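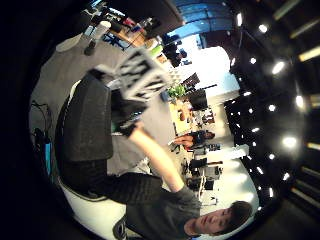 A patterned board in hand on the open-plan work floor at Pritia.

Pritia Brings Robots to Its Packing Line, and Its Packers Teach Them

URKMONT, Dec 29, 2023 -- Pritia has finished the first stage of Ultico, its program to hand the most repetitive lifting and sorting at its Urkmont packing site to robot arms. The arms learn from people who already do the job, and we are thrilled with how far the teams have come since August.

Packers and office staff recorded 2154 short demonstrations, picking up, turning and setting down everyday items the way they would on a normal shift. Of those, 1117 are now used to train the 2 arms running on the returns line. Software partner Hsiao built the training tools and keeps a team on the floor with ours.

The change for staff is already a big one. Packers on the returns line used to spend most of a shift bending and reaching into deep bins. Now they check the arms' work, deal with odd or damaged items and decide which tasks should be taught next -- and they have plenty of ideas! So far 70 employees have completed the paid training course, which is open to every shift.

No jobs have been cut under Ultico, and pay grades on the returns line have gone up to match the new duties. There is still a lot to learn. Soft bags and clear plastic give the arms trouble, and people still handle all of those by hand.

The second stage will bring Ultico to outbound packing, with the night shift joining the demonstration work.

About Pritia
Pritia packs and ships household goods for online stores from its site in Urkmont.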